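Search posts, people, tags

Selma Radonjić
Oct 2, 2020

Okay, long thread ahead, get a coffee. A few of you asked why our kitchen-table robot project went quiet in July, and I promised I'd write it up once we understood it ourselves. We mostly do now, so here goes. 1/

Quick background for the new folks. We're a small team building control software for a two-armed robot with multi-fingered hands. The software is called Enidano. The actual robot, which lives in our lab over in Stokau, is called Gilbert, and yes, people do say good morning to him. 2/

Before anything runs on Gilbert it runs in simulation, lots and lots of times. Pick up the bread, put it on the plate, move the fruit, that sort of thing. Tabletop chores. They sound easy and they are so very much not easy. 3/

14 replies 9 reshares 88 likes

In July we had a run of 2000 simulated episodes that looked wonderful. I mean it, I was so happy with that run I sent the summary to my mother. Then Thibault Bodin put the same build on Gilbert, and within the first hour the right hand closed on a plate and did not let go. 4/

It closed, and it kept closing. The grip force went up and up while the arm was still trying to lift, and the plate cracked clean across. Thibault hit the stop button. He was standing outside the taped line where he was supposed to be, and I am going to keep thanking him for that until he gets tired of it. 5/

Nobody was hurt. I want that up near the top for anyone who is skimming with their heart in their mouth, the way Ludivine did when she got my message. (Sorry again, Ludivine. I should have led with "everyone is fine.") 6/

So, what happened? Our first guess was the hand itself. Florian Ferrand took the fingers apart over two evenings and checked every tendon and every sensor, and he found one slightly worn cable, which he replaced, and which had nothing to do with any of it. 7/

Second guess was a bad calibration. Also no. We recalibrated, tried again with a foam block instead of a plate, and there went the foam block. At least foam is cheap, and it makes a much nicer noise. 8/

6 replies 3 reshares 61 likes

Ginette Caron is the one who went back to the simulation logs, all of them, with a patience I simply do not have. She wasn't looking at whether each episode passed. She was looking at the contact forces at the fingertips while it was passing. 9/

And there it was. In 799 of the 2000 episodes, the grip command was climbing well past the limit we'd set. The simulator was quietly capping it for us. A setting left over from our old hand model clipped the force before it ever reached the objects, so nothing got crushed and every one of those episodes got its little green check mark. 10/

Take a second with that one, because I sure had to. The fault had been sitting in front of us for weeks, in a scene I must have watched more often than any show on television. 11/

The root of it was a mix-up over which object was being touched. When the fingers go in beside one thing and brush against another, the software could read the contact from the neighbor as contact from the target. Then when the arm shifted, the neighbor's reading dropped to zero, Enidano decided it was losing its grip, and it squeezed harder. And harder. 12/

22 replies 17 reshares 140 likes
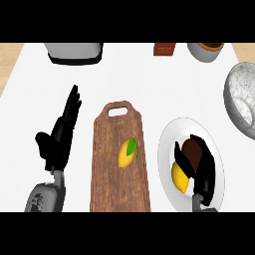

Crowded plates were the worst for this. With one item on its own the problem almost never showed up, and of course our acceptance tests were nearly all single items, well spaced, very polite. I wrote those tests. I've made my peace with it, more or less. 13/

What we changed, for those who want the practical bits. The force limit now lives in the hand controller, below Enidano, so the planning side can ask for whatever it likes and still won't get it. That should have been true from the start, and Florian had in fact said so in a meeting I have notes from. 14/

The old clipping setting is gone from the simulator. If a grip goes over the limit now, the episode fails and says why. The first night we ran it that way we got a wall of red and I felt quite ill, but it was a useful sort of ill. 15/

We also added 49 new test layouts with things touching or nearly touching. Ludivine built most of them and she has a real gift for awkward arrangements - I would hate to play chess with her. 16/

Before Gilbert got to hold anything breakable again we asked for a clean pass on all of those plus the original tests, 61 in total, three times over. It took until the middle of September. Sinier, who fund part of this, were very kind about the delay, and I'm grateful, because I'd been dreading that call for days. 17/

Still open: we don't fully trust the contact readings on the thumb. They drift over a long session and we're restarting the hand every so often as a stopgap. If you've dealt with this on a tendon-driven hand, please write to me, I'll read anything you send, however long. 18/

And if you run a simulator of your own, go look for anything that clips or caps or smooths a value on your behalf, and make it tell you when it does. Ginette says to log it even if you think it can never happen. She has a mug with a piece of that plate in it on her desk now. 19/

I'll post the new test layouts once Thibault has tidied up the file names, which at the moment are mostly swear words - his, with a few of mine. 20/

31 replies 26 reshares 203 likes

Show more replies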